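News from the Villar Street assembly floor

The two-armed unit on the stool line has now been in daily use for 7 weeks, and enough people in other departments have asked about it that we are giving it a longer item this month. Leidy Puma, who leads the day shift, and Roxana Cuervo from process engineering supplied most of what follows.

The unit came from Brodholm in July. It does two jobs at present: it turns stools over and holds them while the feet are pressed on, and it wraps finished stools before they go to packing. The wrapping is still slow and is done under supervision only. The turning and holding has gone better than we expected and is the part that has changed how people work.

Before the change, one person on each team spent most of the shift flipping stools and bracing them against the bench. Nobody liked it. It was hard on the wrists, and the rotation sheet was the most argued-over piece of paper in the building. That position no longer exists on the day shift. The hours went to inspection and to teaching the unit new moves, which we do by guiding the arms through the motion and recording it.

Teaching is paid at the same rate as line lead work. This was agreed with the shop stewards before the unit arrived and it has not changed. So far 19 people have done the training course, and there are places left on the next one. You do not need any computer background. The people who learn it fastest tend to be the ones who have handled the most stools, as they already know where a leg will take pressure and where it will twist.

Leidy's advice for new teachers is to slow down. Most of the failed recordings from the first weeks were done at the speed a person would work, and the grippers cannot follow that. The left hand should take a leg close to the seat, where it is stiffest, and the right hand should stay open until the left has settled. If both hands close together the stool gets pulled in two directions and the recording has to be thrown away.

We have saved 500 good recordings of the turning job. Roxana would like a wider mix from here on, with stools started at odd angles and on different surfaces. Plastic sheeting is a particular problem. It slides and bunches up, and shiny folds confuse the cameras. Anyone teaching on sheeting should leave the folds as they are and not smooth them out between attempts, so that the unit learns to deal with them.
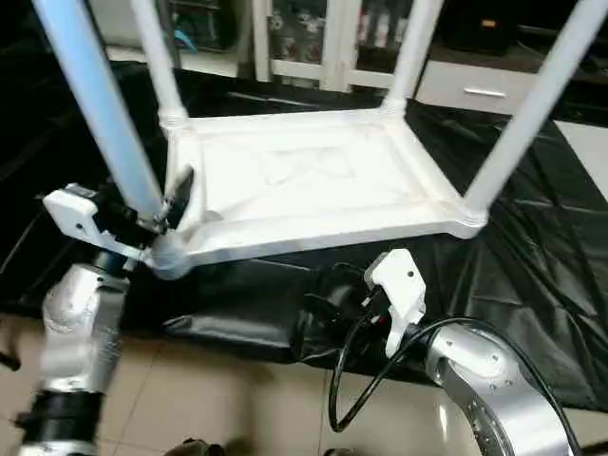 The larger Echeverri stools will be next. They are heavier, and the current grip may not hold them, so Brodholm is sending a set of longer fingers to try. Until those are fitted, please keep Echeverri stock on the manual bench, even when the line is quiet.

Output for the last full week was 756 stools, all shifts together. Management has been asked whether that number will be used to set targets for the manual bench. The answer given at the Wednesday meeting was no, and it is in the minutes for anyone who wants to read it.

Some things are not working yet. The night shift still has no trained teacher, which means the unit stands idle if it stops on a move it does not know. The emergency stop on the left side is awkward to reach for shorter people — a second button has been ordered. The noise from the arm joints bothers the two inspection desks closest to the line, and those desks will be moved once the floor outlets are in.

Our sister plant, Skaltesska, is considering the same unit for its shelving line and will send people over to watch a day shift. They have asked to talk to operators without managers in the room. If you are willing to do that, give your name to Roxana. It counts as working time.

Sign-up for the next teaching course is on the board outside the break room.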